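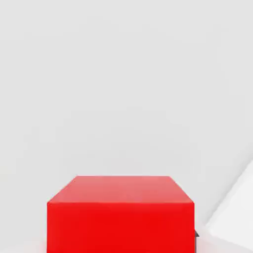 Part 2: Setting up your Nister label printer

Okay, you've got the printer out of its box and plugged in (if you haven't, go back to Part 1, I'll wait). This part gets you from a blinking light to a real label with your own words on it. I wrote it after setting up mine in the shop and then doing it all over again for my friend Estela Escobar, so most of the mistakes in here are ones I made myself!

Loading the roll

1. Switch the printer off at the back. The button on the front only puts it to sleep, and the cutter can still move.

2. Squeeze both side tabs and lift the lid until it clicks. Mine needed a good firm squeeze the first few times.

3. Drop the roll in with the loose end coming up from underneath. The shiny backing should face down toward the rubber roller. I had it the other way round for a whole evening and got nothing but blank labels.

4. Slide the two green guides in until they just touch the roll. If you push them tight the paper drags and your text comes out squashed on one side.

5. Pull the end out past the cutter, close the lid and switch back on. It feeds a couple of blanks and stops.

Caution: keep your fingers and sleeves away from the cutter, and don't clean it with the power on.

Note: a standard roll holds 1,000 labels. The starter roll in the box only has 100 on it, so order a full one before you get carried away with the spice jars.

Pairing with your phone or computer

1. Hold the front button until the light turns blue and starts blinking.

2. Open the app and tap Add Printer. It can take a little while to show up, so give it a minute before you start stabbing at the screen.

3. Pick the one ending in the same digits as the sticker under your printer. Sounds obvious, but Emil Danzer in the unit next door has the same model and I spent most of one morning printing my jam labels onto his desk.

4. Say yes when it asks for permission to find nearby devices. On a computer, use the cable the first time and let it finish installing before you unplug anything.

Printing a test label

1. Choose Blank, then select your roll size. Whatever is written on the inside of the roll's core is the number you want.

2. Type something short and hit Print.

3. Look at the edges. If the text sits too high or too low, go to Settings, then Alignment, and nudge it one step at a time. I ended up at 2 and haven't touched it again.

4. If the print is faint, turn Darkness up a notch. Full darkness looks great but it makes the head run hot, and the small type goes fuzzy.

Note: these are heat-printed labels, so they fade in a sunny window. For anything that lives outdoors or goes through the dishwasher, get the coated rolls.

Once your test label looks right, save the settings as a profile (I called mine Jars). Part 3 covers adding pictures and barcodes.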